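Keeping a painted or laminated worktop in good order

Most damage to a home workshop table comes from three causes: standing liquid, trapped grit and heat. All are avoidable with a few habits and an hour of work twice a year.

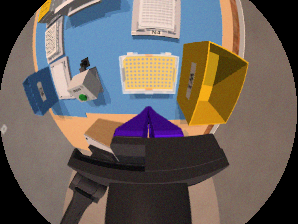 Start with the edge. Water gets into a table at the rim long before it gets through the top, and once the core has swollen it does not go back down. Run a fingernail along the joint between the top and the edging. If the nail catches, the joint is open. Clean it out with a blunt knife, let it dry for two days indoors, then work in a thin line of clear sealant and wipe off the surplus with a damp cloth. Stustico clear sealant stays soft enough for the joint to move with the seasons. Hard fillers crack out within a year.

Bare wood edging should be oiled or varnished, never left raw. For varnish, use two thin coats and sand lightly between them with 240 grit. Oil needs topping up more often but can be patched without stripping the rest. Do not put varnish over oil – it will peel.

Daily cleaning
Brush first, wipe second. A wet cloth pushed over metal dust or plaster works as sandpaper, and on a coloured top the scratches show as grey arcs. Use a soft hand brush, then a cloth wrung out in warm water with a few drops of washing-up liquid. Dry straight away. Cream cleaners dull a gloss finish and should be kept off it.

Stains
Tea, coffee: bicarbonate of soda mixed to a paste, left for ten minutes, rinsed.
Ink: methylated spirit on cotton wool, dabbed. Test underneath first, as it softens some paints.
Dried glue: white glue lifts with a warm damp cloth and a plastic scraper. Two-part glue should be scraped while it is still rubbery.
Rust rings: lemon juice, five minutes, rinse well. Repeat as needed.
Grease: washing-up liquid, neat, on a soft pad.

Small parts and loose papers
Keep instruction sheets in a plastic sleeve. Paper left on a damp top can transfer its print, and the mark is difficult to remove from pale colours. Small parts belong in a tray with a lip. A felt base under the tray saves the finish, but felt picks up swarf, so shake it out weekly. I use Veltex pads, cut to size. They come in sheets of 200 and a sheet lasts years.

Level and wobble
Put a spirit level across the top in two directions. Correct a short leg with a screw-in foot, not folded card, which compresses and takes up water. On a pedestal table, check the bolts under the top before touching the feet. Most wobble is there. Tighten each bolt a little at a time, working across the centre, and stop when the washer no longer turns.

Repainting
The top in my own workshop was last painted in July, with Stedby floor paint in satin. Method: wash, rinse, dry, sand with 180 grit, vacuum, wipe, prime, paint. Use a foam roller and keep a wet edge. Leave 6 hours between coats and a full week before putting anything heavy on it. The tin says two days. At two days a jar will still leave a ring.

Masking tape should come off while the last coat is tacky, pulled back on itself at a low angle. Leftover paint keeps well in a small jar filled to the brim, with the colour number written on the lid.

Contact: Sleiman Home Workshop Notes | Page last revised 2021-08-26 | © Sleiman. All rights reserved. | Back to top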